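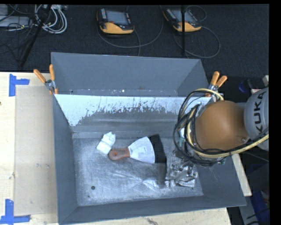
Paint peeling off gray plastic storage bins, will a primer hold?

Posted by Ilango Thomas in Plastics and Finishes

I have a set of gray storage totes that I use for sorting hardware in the garage. In March I painted a band of white on the inside walls so I could write part numbers on it with a grease pencil. The paint was a general purpose spray enamel, two coats, no primer. I washed the totes with dish soap first and let them dry overnight.

The paint now comes off in flakes wherever a bolt or bracket touches it. If I press packing tape on it and pull, the tape comes away with a sheet of white. The recycling mark on the bottom of the totes is a 2 in a triangle. The parts inside are mostly zinc-plated fasteners, and I don't want flakes in the threads.

What I would like to know is whether a primer made for plastic will fix this, whether I have to strip everything back first, and what grit to use. I have a random orbital sander and a heat gun. I would like to keep the totes if possible. They fit the Skirketti shelving I already have, and the newer ones are slightly wider.

Stepan Hutsuliak

The 2 means high-density polyethylene. It has a low surface energy, so most coatings don't wet it properly and never form a strong bond. Your enamel cured as a film that is resting on the wall and holding on to whatever texture is there. Soap removes dirt and some of the oils but does nothing for the surface energy.

Strip it all. If tape lifts the old paint, anything you put over it will lift too. A plastic scraper gets most of it. Don't use lacquer thinner inside a closed garage, and don't soak the tote in any solvent. For the residue, wipe with isopropyl alcohol and use a gray abrasive pad.

Procedure I have used on polyethylene tank covers:

Scrape, then wash with warm water and detergent. Rinse twice.

Scuff by hand with 200 grit, or the nearest you can buy. Leave the orbital sander on the shelf. It builds up heat, and polyethylene will smear and fuzz. You want an even dull surface with no shiny spots.

Wipe with isopropyl alcohol on a lint-free cloth, one direction, changing the cloth when it gets dirty. Let it flash off.

Flame treat. Use a propane torch with a blue flame, moving fast, with only the tip of the flame brushing the plastic. One pass. The surface should not gloss over or sag. Do this outdoors, well after the alcohol is gone and with the can and the rags somewhere else. A heat gun is not a substitute. It warms the plastic without oxidizing the surface.

Check with water. Mist the wall. If the water spreads in a sheet, you are ready. If it beads, repeat the pass.

Apply an adhesion promoter labeled for polyethylene, then the color coat inside the time window printed on the can. Read that label carefully. Many plastic primers are meant for ABS and PVC and say in small print that they are not for polyethylene or polypropylene.

Leave it a week before loading. Even then, steel hardware dropped against a painted wall will chip it. Treatment improves adhesion and does nothing for the hardness of the paint.

Edov

just buy new bins, they're cheap. or use white duct tape, I did that on mine and it's fine so far

Iyengar

Agree with Stepan on the chemistry, but I would not paint the inside at all. Paint on a wear surface inside a parts bin is the wrong place for it whatever primer you use, and any flakes end up with the fasteners, where you said you don't want them.

Two options that keep the totes:

Label the outside. Polyester label stock with an adhesive rated for low surface energy plastics will stay on untreated polyethylene. Ask for that rating specifically. Ordinary office labels curl at the corners within a month or two. Clean with alcohol first, press down hard with a roller, and leave it overnight before handling.

If you need the white area inside for writing, cut a liner from thin white polyethylene or polypropylene sheet and fix it near the top edge with two plastic rivets per side. Grease pencil writes on it and wipes off. When it gets scratched up, drill out the rivets and cut another. I get mine as offcuts from Pinora, and they will cut to size if you ask at the counter.

On the duct tape, the rubber adhesive creeps under load and leaves a sticky residue. It's acceptable for a few weeks. In a hot garage I would expect the edges to lift by summer.

Strip the existing paint in either case, and vacuum the bins before the fasteners go back in.

Ilango Thomas

Thanks. I'll scrape them on Sunday and try the liner on one tote first. Is 2 mm sheet too stiff to follow the slope of the walls?

Iyengar

For flat walls 2 mm is fine. Cut four separate pieces and leave a small gap at each corner. Don't try to bend one strip around.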